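4. Evaluation of the Trostance Gripper Kit

4.1 What the kit claims

The Trostance kit is sold as a complete route from an unopened box to a working manipulation policy. It consists of a two-finger gripper, a small camera that mounts at the wrist, a pretrained grasping model, and a desktop program called Imitard in which the buyer records demonstrations and starts fine-tuning. The sales page makes three claims that we considered worth testing. The first is that the gripper can be fitted to an existing arm without custom parts. The second is that the pretrained model handles "everyday soft and rigid objects" before any fine-tuning. The third is that a short recording session is enough to adapt the model to objects it handles poorly.

The vendor supports the second claim with a success rate measured on its own object set. The set is not published. We asked for a list of the objects and received a brochure. We therefore treat the published rate as an advertisement and make no attempt to reproduce it. Readers who want to compare our numbers with the vendor's should know that the two cannot be placed side by side.

We bought our kit at the normal price through the reseller Riviere. The vendor was not told that it would be used in a study, and did not see a draft of this section. All results refer to the software release that was current when our trials began in February. A later release is dated July 10, 2023; its notes mention "improved grasp stability" without saying on what objects or by how much, and we did not repeat the trials with it.

4.2 Installation

The first claim holds with reservations. The mounting plate fit our arm, and the supplied screws were the right length. The cable for the camera was too short to follow the arm's own routing, and we replaced it with one of our own. The printed manual covers an earlier version of the bracket, so that its drawing of the bolt pattern is wrong by a quarter turn. A person who has mounted a gripper before will notice this at once. The kit, however, is advertised to people who have not.

Camera calibration is described as automatic. In our hands the automatic routine finished without an error message and left an offset large enough to see by eye when the fingers were closed on a thin rod. Running it again gave a different offset. We used the manual procedure, which is documented only in the support forum, for everything reported below. It is fair to ask what a first-time buyer would have done, given that the program showed a green check mark after both failed runs.

4.3 Trial procedure

Each trial began with one object placed on a bare wooden tabletop within reach of the arm. The pose was drawn from a list prepared in advance, so that the operator could not favor easy placements. A trial was scored as a success if the object was lifted clear of the surface, held, and set down again without being dropped. Anything else was a failure, including grasps that slipped and were recovered by a second attempt. The vendor's scoring rule, as far as we could reconstruct it from a promotional video, allows retries. That choice alone could account for a large difference in the reported rates.

We ran 1,000 trials with the pretrained model as shipped. We then recorded 137 demonstrations in Imitard, fine-tuned the model with the default settings, and ran a further 1,000 trials, for a total of 2,000. The same list of poses was used in both halves. The demonstrations were recorded by operators who had used other teleoperation systems before, and this probably flatters the kit.

Lighting was kept soft and even throughout. We did not test under direct sun, with patterned table surfaces, or with several objects in view. The sales page mentions all of these conditions and shows results for none of them. Our results should be read as coming from easy conditions.

4.4 Results on rigid objects

On rigid objects with flat sides the pretrained model did well, and we have little to add to what the vendor says. The gripper closes smoothly, the linkage has no play that we could feel, and the motion planner avoided the table in every trial we watched. Failures were concentrated in tall, narrow objects, which were tipped over on approach. Fine-tuning reduced these failures and introduced no new ones that we noticed.

We also tried the kit's "open vocabulary" mode, in which the target is named in a text box. With only one object on the table there is nothing for the name to decide between, and the mode succeeded on wrong names as readily as on right ones. Its value cannot be judged from single-object trials, including those in the vendor's own video.

4.5 Results on long flexible objects

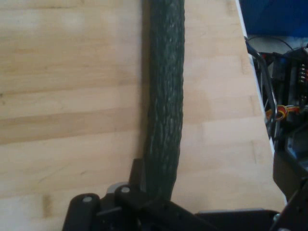
Long flexible objects are where the second claim is weakest, and they are also the category that the sales page illustrates most generously. The pretrained model appears to have been trained to look for the center of a compact shape. When an object has no compact shape, the model still reports a center, and it reports it with high confidence. The dark green textured piece in Figure 2 is a useful case. It stretches from the top of the wrist camera's view down to the gripper and bends gently to the left in its lower portion, where it is lost to sight behind the black fingers. The model therefore has only a partial outline to work from, and the part nearest the fingers is the part that is hidden. A planner working from such a view ought to lower its confidence or back the arm away for a better look. In our trials the confidence value displayed by Imitard stayed high in views of this kind, whether the attempt that followed succeeded or failed.

Figure 2. Wrist camera view of a long, dark green object with a raised scale-like surface pattern, lying on a wooden tabletop beside the gripper links.

The failures themselves were of two kinds. In the first, the gripper closed beside the object and lifted nothing. In the second, it caught the object near one end, and the free portion dragged on the table until the hold was lost. Both kinds would be caught by a simple check on finger width after closing. The hardware reports finger width, and the value can be read in the log, but the shipped controller makes no use of it. In several trials the arm carried out the full lift and placement with nothing between the fingers, and the program marked the attempt as complete.

Fine-tuning helped with the first kind of failure and did nothing we could detect for the second. Demonstrations in Imitard store the pose of the gripper at the moment of closing, together with the camera view. They do not store what the object did afterward. An operator can show the system a good place to grasp, but has no way to show it that a given grasp led to dragging. The vendor describes the recording format as "complete." For this class of objects it is missing the information that matters most.

Surface texture may play a part as well. Objects with strongly raised patterns seemed to draw grasps toward places where the pattern was brightest, irrespective of balance. We mention this as an impression gathered while reviewing logs. Our object list did not include matched smooth and textured pieces, and the question would need a separate test.

4.6 Comparison with Prornadico

For reference we ran a smaller set of trials with the Prornadico controller, an older product with no learned component, using the same gripper and the same camera. It selects a grasp from edges in the picture and stops when the finger width reads zero. On rigid objects it was slower than the Trostance model and failed more often. On long flexible objects its failures were mostly refusals, in which it reported that no grasp had been found and left the arm where it was. Whether a refusal is better than a confident miss depends on the task. In a cell that feeds a later step, we would take the refusal.

The comparison is limited. Prornadico was tuned by us, with some patience, and Trostance was run largely on its defaults, as its documentation recommends. We did not try to combine the Trostance model with an outside width check, although this would be a modest amount of work and might remove many of the empty lifts. It would also mean that the buyer is finishing the product.

4.7 Cost of ownership

The purchase price covers the hardware and a limited period of access to the fine-tuning service. After that period the recorded demonstrations remain on the buyer's machine, but the format is closed and Imitard is the only program that reads it. We were able to export the camera views. We were not able to export the gripper poses that go with them. Buyers planning to collect a large body of demonstrations should settle this point with Riviere or the vendor in writing before they begin, and should ask in particular what happens to a fine-tuned model when the access period ends. Our own question on that subject was still open at the time of writing.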